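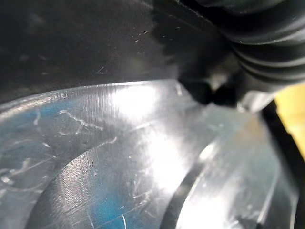 Section 4. Setting up the Virnen for your first record

Reading time: 3 min

You already own a turntable that worked out of the box, or so the box said. The setup card in the Virnen carton makes the same claim. Ignore the card and use this section, which was rewritten after enough owners wrote in with chewed-up copies of records they liked.

Before you start

Pick a record you don't love. Etelka Bárány, who checked these steps, uses a scuffed Magyar pressing of organ favorites from a thrift store in Modville. If the arm skates across that, no great loss.

CAUTION: Leave the needle guard on until step 5. The needle is the one part we can't replace under the warranty.

1. Put the turntable on something that doesn't move when you walk past it. Special feet and stone slabs are sold for this. We have tried several and a heavy shelf does as well.

2. Check that it's level, front to back and side to side. A cheap bubble level is fine. Turn the feet until the bubble sits in the middle.

3. Fit the belt around the motor pulley and the rim of the inner platter. Spin the platter by hand nine times. The belt should settle in the same spot and stay there. If it climbs, take it off and look for a twist.

4. Screw the counterweight onto the back of the arm and set the side-force dial to zero.

5. Take off the needle guard. Turn the counterweight until the arm floats level by itself. 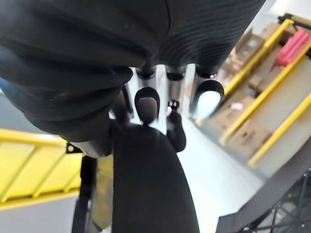
Black ribbed hand with three narrow finger segments, close view.

6. Hold the counterweight still and turn only its numbered ring to zero. Then turn the weight and ring together to the figure printed in your cartridge leaflet. People like to go lighter "to save the grooves." A needle that rattles around does more harm than one sitting at its proper weight.

7. Set the side-force dial to match, then lower the arm with the lever.

Note: If the loud parts sound rough on the last song of a side, check the alignment before you blame the singer. If they still sound rough, blame the pressing. A lot of 2019 reissues were cut too long per side, whatever the sticker says about the original tapes.

Breaking in

You will read that a new cartridge needs 400 hours to open up. Chukwuemeka Effiong kept a log for us and heard no change past the first few evenings, and he wanted to hear one. Play your records and don't keep count.

Connecting to an amplifier

8. Plug the red and white leads into the input marked PHONO and attach the ground wire. If there's no such input, slide the switch on the back to LINE and use any other pair. Never use PHONO and LINE together. The sound will be loud and ugly.

9. Turn the volume down, start the record, and bring the volume up slowly. A low hum usually means the ground wire is loose. Try that before buying the Omerham cable, part 868, which some dealers will suggest first.

For speed adjustment, see Section 5.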